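Startplatz 52

Der Regionalcup in Plirach hat 843 Meter Streckenlänge, wenn man dem Aushang glaubt, und fühlt sich auf einer Honda aus dem letzten Jahrtausend deutlich länger an. Ich bin im Qualifying 52. geworden. Von 55. Die drei hinter mir hatten technische Probleme, einer davon gar kein Motorrad mehr, das lief.

Seit Juli hatte ich mir eingeredet, es liege am Fahrwerk. Am Abend danach saß ich also in der Küche und rechnete Federraten aus. 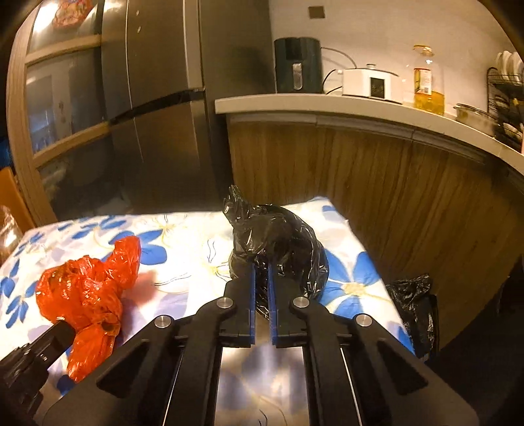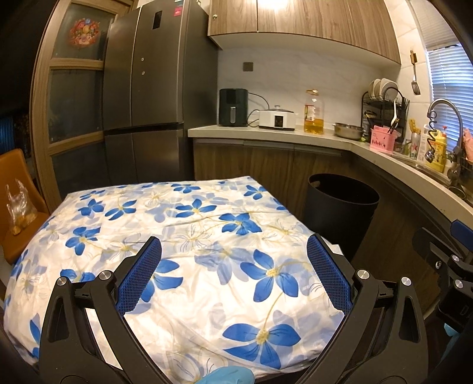
Die weiße Tischdecke mit den blauen Blumen.

Krum Berisha schrieb mir noch in derselben Nacht, ich solle die Finger von der Gabel lassen und lieber mal vor der Haarnadel später bremsen, er habe von der Tribüne aus zwischen meinem Bremspunkt und der Kurve bequem ein Brötchen essen können. Mit Senf.

Das sitzt. Vor allem, weil ich vorher bei Grukico einen Lenkungsdämpfer bestellt hatte, dessen Preis ich hier verschweige. Eingebaut ist er. Schneller bin ich damit nicht, aber ich bremse jetzt sehr stabil zu früh.

Zum Rennen selbst: Start ordentlich, in der ersten Kurve zwei Plätze gewonnen, in der zweiten vier verloren, was bei Startplatz 52 rechnerisch schon fast eine Leistung ist. Sabine Rothe hat mich in Runde drei innen überholt und dabei kurz die Hand gehoben. Ich habe das als Gruß verstanden. Dann überrundete mich Ognjen Begović, ohne zu grüßen, und in der vorletzten Runde gleich noch einmal.

Am Ende blieb ich Letzter der Gewerteten, weil vor mir niemand mehr ausfallen wollte. Im Ziel stand Werner mit der Stoppuhr und sagte, die letzte Runde sei meine beste gewesen. Da hatte ich die Haarnadel verpasst und war außen herum durchs Kiesbett gefahren. Ich überlege, die Linie beizubehalten.

Für die nächste Saison habe ich trotzdem wieder genannt. Der Zähler an der Honda steht bei 3.517 Kilometern, die Reifen sind vorn noch gut und hinten eher eine Erinnerung. Falls jemand einen Satz Regenreifen in 17 Zoll übrig hat, bitte melden, ich hole auch ab.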